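Projects > Kitchen > Preserving > Stono

Search this repository Go to file

Stono: home jam and marmalade batch records

README

Stono is a table of jam and marmalade batches made in home kitchens and written up by the people who made them. Each row is one batch. The columns cover fruit, sugar, acid, pan, boil time, the setting test used, and what the maker thought of the result a week or more later. There are 611 rows in the current release.

Before you get excited, please read the section on labels. People keep asking whether this table can tell them how long to boil raspberry jam. I doubt it. It can tell you how long a number of people say they boiled raspberry jam, and those are different things.

Where the rows came from

Most rows were typed in from batch notes posted to the Fontes preserving board, with the posters' permission. The rest came from a form we ran each July, when the citrus is cheap and everybody has marmalade on. The form asked for weights. It mostly got cups. We converted cups to grams using one fixed figure per ingredient, listed in units.txt, and kept the original wording in the column raw_amount so you can undo our conversion if you don't trust it. You probably shouldn't trust it for chopped peel, where a cup means whatever the chopper wanted it to mean.

We looked at folding in the older Werach list as well and decided against it. Werach gives tidy boil times, all of them in multiples of five minutes, and no account of who timed what. It may be perfectly good. We couldn't find a way to tell.

Columns

fruit – main fruit, lower case, one word where possible
fruit_g – prepared weight, after stoning and peeling
sugar_g – all sugar, including the sugar in any setting mix
acid – lemon, citric, none, or unknown
pan – free text, lightly cleaned
boil_min – minutes at a rolling boil, by the maker's own clock
test – wrinkle, thermometer, flake, guess
set_score – one to five, one being syrup and five being rubber
colour_note – free text, barely cleaned
raw_amount – what the maker wrote
flag – see below

Labels, and why I'd be careful

set_score is the column everyone wants and the one I believe least. It was scored by the maker, from memory, with no shared sample to compare against. A three from someone who likes a runny jam on porridge is a two from someone who wants it to hold its edge on toast. We sent a short written guide out with the form in the second year. The scores drifted up slightly afterwards, and I can't say whether the jam got firmer or the guide made people more generous.

The wrinkle test is no better. Cold plate, spoonful of jam, push it with a finger. How cold the plate was, how long they waited and how hard they pushed went unrecorded in nearly every row.
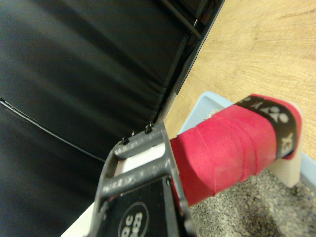
One contributor on the board wrote that this was all a bit much, that her family had used the wrinkle test for three generations without a bad jar, and that if we only trusted thermometers we ought to say so up front and save people the typing.

I don't only trust thermometers. Just 91 rows have a temperature in them, and several of those sit well below anything that would set an apricot. Either the thermometer was off, or it was resting on a cool spot near the handle, or the number was copied from a recipe card. As for three generations without a bad jar, I would gently suggest that bad jars get called sauce and go over ice cream. Mine do.

Flags

We flagged 108 rows. A flag means we think something in the row can't be right, and the row has been left in all the same. Common causes are sugar heavier than any sensible recipe would ask, a boil time that looks like the whole afternoon including the phone call, and two batches written up as one. Drop the flagged rows if you like. Your averages will look nicer and I wouldn't read much into that.

Checking

Units and spelling were checked with Codero, a small script that lives in the tools folder. It catches "rasberry" and it catches grams entered as kilograms. It doesn't catch a person who has misremembered. It also had a habit, fixed in the latest release, of turning "blood orange" into "orange", so if you pulled an earlier copy, pull again.
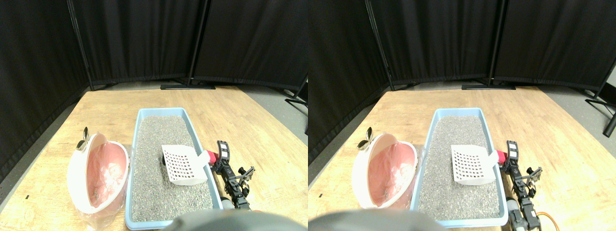

Fig. 2. Wooden tabletop with black fabric panels behind, paired views.

Jar sizes

Yield is not a column. We tried. The form asked for the number of 500 mL jars filled, and people answered in whatever jars they had in the cupboard – old pickle jars, baby food jars, a teapot in one case. Some counted the half jar at the end and some ate it. After two rounds of emails the column was still mostly noise, so it was dropped.

What it might be good for

Seeing how much home recipes vary for the same fruit. The spread of sugar for strawberry alone is worth a look.
Practising data cleaning on something messier than the usual classroom tables.
Settling, or more likely prolonging, arguments on whether to warm the sugar first. There are rows on both sides and I see no difference.

What it isn't good for

Food safety. Nothing in here was tested for acidity and nothing in here says a jar is safe to keep. Use a tested recipe and proper instructions for that. Low-sugar batches in particular should not be copied from this table.

Predicting set from boil time. We have had two attempts sent in. Both did well on the rows they were built from and poorly on the next July's marmalade. I'd be pleased to see a third, provided it comes with the held-out rows listed.
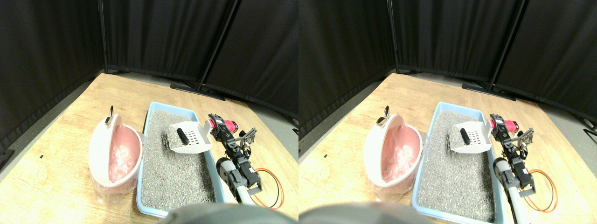
Fig. 3. Pale wooden table and black curtains, left and right views.

Known gaps

Tropical fruit is thin. Quince is over-represented, as quince people write more. Failed batches are almost certainly under-reported, and we have no figure for how badly. Nearly every maker used white sugar, so please don't draw conclusions about the brown.

Corrections

Open an issue with the row number and what you believe it should say. If it is your own batch, mention whether you are working from a note or from memory. Changes from memory go in with a flag.

Tags: preserving, jam, marmalade, small data, kitchen projects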